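灰箱子

搬家前的那个晚上，石田武把最后一只灰色的大箱子抱上了桌子。

说是最后一只，其实也是最早的一只。他刚住进这间屋子的时候，什么家当都没有，就先有了它。那时候他在楼下的Fleleo杂货铺里买灯泡，老板见他两手空空，硬是把门口装土豆的箱子倒空了塞给他，说年轻人总会有东西要装的，你先拿着。老板说得一点不错，后来这箱子装过书，装过冬天的毛衣，有一年还装过满满一箱柿子，是乡下的姑姑寄来的，吃到最后两个人看见橙色的东西都要绕着走。

另一个人就是索多里斯·安东尼亚迪斯。索多里斯住在对门，从希腊来，个子很高，进门总要低一低头，其实门框离他的额头还有一截呢，可他低惯了。他们做了八年的邻居，起初只是在楼道里点头，后来因为一次停水，石田提着水壶去敲他的门，这一敲，就把门敲开了，往后两家的钥匙都是混着放的，谁也说不清哪把是哪把。

“还剩什么？”索多里斯站在门口问。他手里端着一壶茶，茶是用他自己那种山里的草煮的，闻起来像晒过太阳的干草垛，石田喝了八年，到现在也叫不出那草的名字。

“剩下的都是不知道该放哪儿的。”石田说。

每次搬家都会有这样一堆东西。成套的碗碟是好办的，用报纸一裹，一层一层码进去就是；书也好办，重是重一点，可它们方方正正，从不跟人为难。难的是那些零零碎碎的，单独一件，不成套，扔了又可惜，拿在手里翻来翻去，总想起一点什么。石田索性把它们统统放进了灰箱子，打算喝完茶再慢慢想。

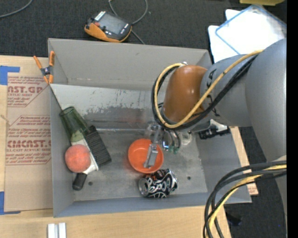 一、橙色的碗

碗是索多里斯先认出来的。

“这是我的碗。”他说。

“是你的，可是在我家住了六年。”石田说，“你那次端着一碗扁豆汤过来，我正发着烧，你还记得吧？”

索多里斯当然记得。那是十一月，风把楼道的窗户吹得直响，他煮了一大锅扁豆汤，自己尝了一口，觉得淡，放了盐，又觉得咸，加了水，加来加去，汤就多得吃不完了。他端着碗过来敲门，石田裹着被子来开门，脸红得跟那碗差不多。汤喝完了，碗洗干净了，石田想，人家送来的碗空着还回去总是不好看，等我做了什么好吃的，盛上再还。等他做了煮南瓜，索多里斯却说，你把碗留着，下回我好有借口来盛东西。于是这碗就这么留了下来，装过南瓜，装过橘子，有一阵子还专门用来泡黄豆。

“那你现在是还我呢，还是带走？”索多里斯问。

石田把碗转了一圈，没有回答，先放到了一边。茶有点烫，他吹了吹，又吹了吹。

二、空罐子

罐子已经瘪了，黑底子上绕着白色和银色的花纹，一圈一圈的，像水里搅开的牛奶。按说这是最该扔的一样，连索多里斯都说，这个总可以扔了吧。

可石田说，等一等，让我想想。

他想起来的是去看海的那一趟。他们俩坐的是早班车，在一个叫迪塞克斯的小站下错了，下一班要等四十分钟。站台上只有一台自动售货机，石田投了硬币，挑了一罐花纹最好看的，也没看清是什么，打开一喝，又甜又苦，两个人轮流喝，轮流皱眉头，竟然也把它喝完了。四十分钟一点都不觉得长。索多里斯坐在长椅上，把他小时候怎么从外祖父的船上掉下去的事讲了一遍，讲到被捞起来的时候，车来了，他只好在车上接着讲。后来找不到垃圾桶，石田就把罐子塞进了背包，回来时包里的东西一压，它就成了这副样子。

“我外祖父那条船，”索多里斯忽然说，“我后半段是不是讲错了？”

“你每次讲的后半段都不一样。”石田说，“我最喜欢在车上讲的那一回。”

索多里斯哈哈大笑起来，笑得茶都洒在了膝盖上。

三、绿杯子和刷子

深绿色的杯子透着光，是石田夏天喝麦茶用的，这没有什么可商量的，带走。刷子呢，是索多里斯硬要送的。他看不惯石田用旧牙刷刷浴室的地，说那样刷到老也刷不完，第二天就扛着这把大刷子来了，一身白，毛又密又硬，很有些气派。石田头一回用，把浴室刷得亮堂堂的，高兴之下又去刷了阳台，刷了楼梯，一直刷到二楼，惹得二楼的老太太以为换了新来的清洁工，还给了他两块糖。

“新家的浴室大不大？”索多里斯问。

“比这里小。”

“那也带着。小的浴室更要刷。”

四、毛茸茸的球

最后是那只珊瑚橙色的球，毛茸茸的，握在手里正好一把。

这只球的来历，两个人都记不准了。石田说是从索多里斯的帽子上掉下来的，索多里斯说他这辈子没有戴过带球的帽子。索多里斯又说，会不会是那只猫的？石田想了想，那只猫在他们楼里只住过一个冬天，白天在石田家睡，晚上到索多里斯家吃，两边都以为是对方养的，直到春天主人找来，才晓得它另有一个家，还有一个很体面的名字。他们俩站在楼道里送它，谁都没好意思说自己偷偷买了猫罐头。

“就算是猫的吧。”索多里斯说。

“就算是猫的。”石田也说。

他把球捏了捏，放进索多里斯手里。索多里斯接过来，又看看那只橙色的碗，想了一会儿，把球搁进碗里，连碗带球推回到石田面前。

“你带走。”他说，“新家离这里才二十分钟的电车，我下星期就来盛东西。你要做煮南瓜。”

“南瓜现在还不是最好的时候呢。”

“那就做别的，我又不挑。”

石田于是去找报纸，找来找去，报纸早已用光了，只好从衣服箱子里抽出一件旧汗衫，把碗裹了，球留在碗里头。绿杯子用毛巾包好，刷子竖着插在旁边，罐子想了又想，也塞了进去，正好卡在角上，摇一摇，一点声音也没有。

茶壶已经见底了。索多里斯站起身，说我再去煮一壶，走到门口，照例低了低头。石田在后面喊他，说顺便把胶带带过来，我这儿的找不着了。

“在我家厨房的第二个抽屉里，”索多里斯在楼道里应着，“那本来就是你的胶带！”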